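생활문화 강의노트 > 의류 관리 실습 > 4주차
최종 수정: 8월 | 댓글 3 | 공유 116

4주차. 옷 개기는 정말 공간을 줄이는가

지난주까지는 세탁 표시와 건조를 다뤘다. 이번 주는 개기다. 미리 말해 두면 나는 이 주제에 관한 시중의 책과 강연을 대체로 믿지 않는다. 개는 법 자체가 쓸모없다는 얘기는 아니고, 개는 법에 붙어 다니는 주장들이 검증 없이 돌아다닌다는 얘기다. 세로로 세우면 서랍이 두 배가 된다, 옷을 손으로 쓰다듬으면 섬유가 살아난다, 하루 5분이면 집이 바뀐다. 이런 문장을 읽을 때는 누가 무엇을 재 보고 쓴 것인지부터 물어야 한다.

1. 용어부터

교재로 쓰는 Gratard식 정리법 소책자에는 '기본 접기', '세움 접기', '말기'가 나온다. 소책자는 이 셋을 난이도 순서처럼 배열해 놓았는데 근거가 없다. 말기가 세움 접기보다 쉽다는 수강생이 매 학기 있고 반대도 있다. 수업에서는 순서를 무시하고 세 방법을 그냥 세 방법으로 부른다.

기본 접기: 양옆을 등 쪽으로 넘기고 밑단을 위로 올린다. 가게 진열대에서 보는 모양.
세움 접기: 기본 접기에서 한두 번 더 접어 스스로 서는 덩어리를 만든다.
말기: 밑단에서 목 쪽으로 굴린다. 여행 가방용으로 많이 권한다.

'군대식'이라고 불리는, 밑단을 뒤집어 주머니처럼 감싸는 방법은 말기의 변형으로 본다. 밑단이 늘어난다. 늘어나지 않는다고 주장하는 글도 있는데, 그 글을 쓴 사람이 같은 옷을 몇 번이나 그렇게 말아 봤는지는 적혀 있지 않다.

2. 부피에 대한 주장

가장 자주 인용되는 것이 "세워 넣으면 더 많이 들어간다"이다. 천의 부피는 접는 방향을 바꾼다고 줄지 않는다. 줄어드는 것은 천 사이에 낀 공기와 서랍 위쪽의 빈 높이다. 서랍이 얕으면 세워 넣어서 얻을 게 거의 없다. 깊은 서랍이라면 위쪽 빈 공간을 쓰게 되니 이득이 있을 수 있는데, 그건 눕혀서 높이 쌓아도 똑같이 쓸 수 있는 공간이다. 세움의 장점은 꺼낼 때 다른 옷을 건드리지 않는다는 데 있다. 이 점은 나도 인정한다. 다만 '꺼내기 쉽다'와 '많이 들어간다'는 다른 말이고, 소책자는 둘을 같은 문단에서 섞어 쓴다.

Zillstead 실습실 서랍으로 해 보면 금방 안다. 같은 옷을 눕혀서 한 번, 세워서 한 번 넣고 서랍이 닫히는지 본다. 손으로 꾹 누르면서 넣은 쪽이 이긴다. 그러니 비교할 때는 누르는 힘을 맞춰야 한다. 이걸 맞추지 않은 비교 영상은 전부 버려도 된다.

3. 작업면

개기 전에 자리를 정한다. 침대 위에서 개는 사람이 많은데 매트리스가 눌려서 모서리가 맞지 않는다. 바닥은 허리가 아프다. 단단하고 평평한 탁자가 낫다. 높이는 팔꿈치보다 조금 낮게. 탁자가 좁으면 소매가 가장자리 밖으로 늘어지는데, 늘어진 쪽 무게 때문에 옷 전체가 조금씩 끌려 내려간다. 시작할 때 몸판을 탁자 안쪽으로 충분히 밀어 올려놓으면 이 문제는 대부분 사라진다. 탁자 표면에 나사 구멍이나 거스러미가 있는지도 손바닥으로 한번 훑는다. 니트 올이 걸리면 그날 실습은 수선 실습이 된다.

뭉쳐진 옷을 펼 때는 가운데를 잡지 않는다. 가운데를 집어 올리면 나머지가 전부 그 아래로 처지면서 앞뒤 구분이 안 되는 덩어리가 된다. 깃이나 어깨선처럼 모양이 잡힌 부분을 먼저 찾는다. 진한 색 옷은 특히 그렇다. 차콜이나 검정은 주름 그림자와 봉제선이 잘 구별되지 않아서, 눈으로 찾기보다 손끝으로 두꺼운 곳을 더듬는 편이 빠르다.
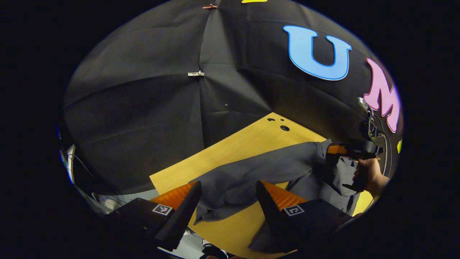
깃을 찾았으면 양쪽 어깨 끝을 잡고 한 번 턴다. 두세 번 터는 것은 습관일 뿐 나는 차이를 본 적이 없다. 먼지가 걱정이면 개기 전에 따로 솔질을 한다. 턴 다음에는 앞면이 탁자를 향하도록 내려놓고, 손날로 가운데에서 바깥으로 주름을 민다. 소책자에는 "손바닥의 온기로 섬유를 깨운다"고 되어 있는데 이 문장은 줄을 그어 지우기 바란다. 주름이 펴지는 건 밀기 때문이다. 깊이 잡힌 주름은 손으로 아무리 밀어도 펴지지 않으니 다리미로 보낸다.

4. 셔츠와 얇은 겉옷, 순서

(1) 단추가 있으면 맨 위와 가운데, 맨 아래만 잠근다. 전부 잠그라는 책이 있지만 세 개면 몸판이 어긋나지 않는다.
(2) 등을 위로 놓고 한쪽 옆선을 등 가운데 쪽으로 접는다. 접는 선은 깃 바깥으로 손가락 두 개 정도.
(3) 소매를 접은 선에 맞춰 아래로 내린다.
(4) 반대쪽도 같은 폭으로.
(5) 밑단을 올려 반으로, 또는 삼등분으로.
(6) 뒤집어서 깃을 만져 준다.

(2)의 폭이 양쪽에서 다르면 나머지를 아무리 잘해도 삐뚤어진다. 판지를 대고 접는 사람도 있다. Jusunow 접이판 같은 보조 도구를 써도 좋으냐는 질문이 나오는데, 써도 된다. 폭을 일정하게 해 주는 것 말고 다른 효능은 기대하지 말 것. 두꺼운 종이를 잘라 써도 결과는 같고, 수업 점수에도 차이를 두지 않는다.

안감이 있는 겉옷은 위 순서대로 하지 않는다. 안감과 겉감이 따로 미끄러져서 (5)에서 반드시 밀린다. 걸 수 있으면 건다. 이걸 굳이 개어 서랍에 넣는 방법을 설명하는 강의가 많은데, 옷걸이가 모자란다는 사정이 아니면 왜 그래야 하는지 설명을 들어 본 적이 없다.

5. 시간에 대한 주장

"익숙해지면 한 벌에 몇 초"라는 말. 빨래 바구니에서 옷을 꺼내 앞뒤를 찾고 뒤집힌 소매를 빼는 시간이 여기에 빠져 있다. 이미 반듯하게 펼쳐진 티셔츠를 놓고 시작하는 시연은 참고가 되지 않는다.

지난 학기 Tesfamariam 반의 실습 기록지에는 옷 294벌의 시간이 적혀 있다. 읽어 보면 접는 시간은 사람마다 크게 다르지 않고, 차이는 거의 펼치는 단계에서 난다. 뒤집힌 채로 마른 옷, 소매 한쪽만 안으로 들어간 옷이 시간을 다 잡아먹는다. 물론 이 기록도 그대로 믿을 것은 못 된다. 본인이 본인 시간을 적었고, 시계를 누르는 시점이 사람마다 달랐다. 몇몇은 다 끝나고 기억으로 채운 티가 난다. 그래도 방향은 내 경험과 맞는다. 세탁기에 넣기 전에 소매를 빼 두는 쪽이 새로운 접기를 배우는 것보다 시간을 더 아껴 준다고 본다. 이 가설이 틀렸다는 기록을 가져오면 환영한다.

6. 유지된다는 주장

한 번 제대로 정리하면 다시는 흐트러지지 않는다고 쓴 책들이 있다. 옷은 매주 빠져나갔다 돌아온다. 돌아온 옷을 같은 방식으로 다시 개지 않으면 끝이다. 그래서 나는 가족이 같이 쓰는 서랍에는 가장 서툰 사람이 할 수 있는 방법을 권한다. 세움 접기를 혼자만 할 줄 아는 집에서는 2주쯤 지나면 서랍 앞쪽만 서 있고 뒤쪽은 뭉쳐 있다. 속옷이나 양말은 개지 않고 칸만 나눠 넣어도 충분하다.

7. 이번 주 과제

- 집에 있는 상의를 골라 기본 접기와 세움 접기로 같은 서랍에 넣어 본다. 누르는 힘을 맞출 것.
- 펼치는 시간과 접는 시간을 따로 적는다. 바구니에서 꺼내는 순간부터 잰다. 기억으로 채우지 말고 빠진 칸은 비워 둔다.
- 사흘 뒤 서랍을 다시 열어 상태를 적는다. 그 사이에 다른 사람이 서랍을 썼는지도 함께.
- 정리법 책이나 영상에서 수치가 들어간 주장을 하나 고르고, 그 수치가 어디서 나왔는지 찾아본다. 못 찾았으면 '못 찾음'이라고 쓰면 된다. 감점 없다.

분량은 A4 2장 이내. 개기 전후 사진은 받지 않는다. 예쁘게 찍힌 서랍은 채점에 도움이 안 됐다. 기록지 양식은 3주차 자료 뒤에 붙은 것을 그대로 쓰고, '소감' 칸은 비워도 된다.

다음 주는 다림질. 물을 뿌리고 다리는 것과 스팀으로 다리는 것을 비교하니, 구김이 심한 면 셔츠를 한 벌씩 가져올 것. 새 옷 말고 입던 옷으로.

태그: 옷개기, 수납, 의류관리, 실습과제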